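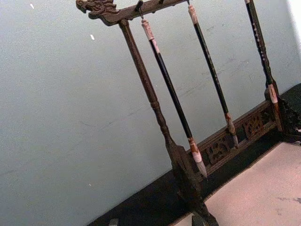
Spring ladder: where things stand

The Drenderville singles ladder reopened in April, and the top rung has already changed hands. Bayu Khoo, who held it all winter mostly by being hard to reach by phone, finally agreed to a match with Hidayah Yusof and lost it 6-4, 3-6, 7-6. It took long enough that the people booked on court two after them went home, ate dinner and came back.

For anyone who missed it, Khoo won the toss and chose to serve into the sun, a decision he has since described as tactical. He was broken in the first game. Yusof doesn't hit the ball especially hard, but she puts it in places you would prefer not to run to, and by the end of the first set Khoo was taking a long time over his shoelaces. He found his backhand in the second and came to the net more, and for half an hour he looked like the player who beat everybody in the fall.

The third set was mostly deuce. Khoo had a match point at 5-4 and hit a very good serve, then a very good approach shot, then a volley that would have been a winner on a slightly longer court. Yusof held on for the tiebreak and took it with a drop shot, played from so far behind the baseline that it should probably have been illegal.
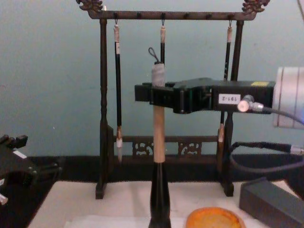 A dark wood brush rack with carved ends on its top bar.

Farther down, the middle of the ladder is a traffic jam. Six players are within one win of each other, and four of them have challenged the same person. Please remember that a challenge has to be played within two weeks. "We keep missing each other" is not a score, although it appears on the sheet several times.

A few people have asked about the Ziltix balls we tried last month. Opinions were firm. The big hitters thought they flew, the rest of us thought they sat up nicely and made us look better than we are, and one doubles pair blamed them for a loss that, from the bench, seemed to have other causes. We're going back to the old ones when the current box runs out.

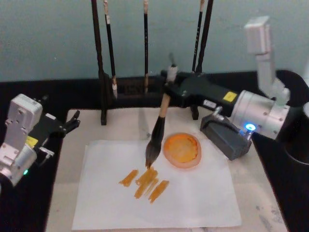 The away match at Jurura was less close than we'd hoped. We lost 7-2, and the two points came from the same doubles pair, who have asked that this be mentioned. Jurura's courts are clay, ours are not, and we spent the first hour learning to slide and the second learning to stop. The return match is on our own hard courts, where the bounce behind the baseline near the gate has favored the home side for as long as anyone can remember. There are no plans to fix it.

We still need two more for the third team. You don't have to be good, but you do have to own a car or be pleasant company in somebody else's.

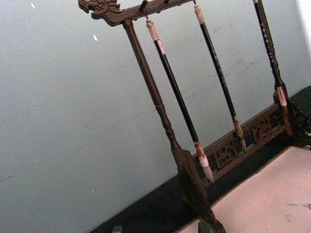

The Damgaard Cup is next. Entry is open to all members, singles only, best of three sets with a tiebreak in the third. Last year's final was won by a lefty who had signed up to make the numbers even, so the seedings should be read in that spirit. Yusof is seeded first and Khoo second, which puts them in opposite halves of the draw. He has asked whether the final can start after the sun is behind the trees.

Sign up on the sheet inside the clubhouse door, in pen, with a phone number you answer. First-round matches start at 6 in the evening.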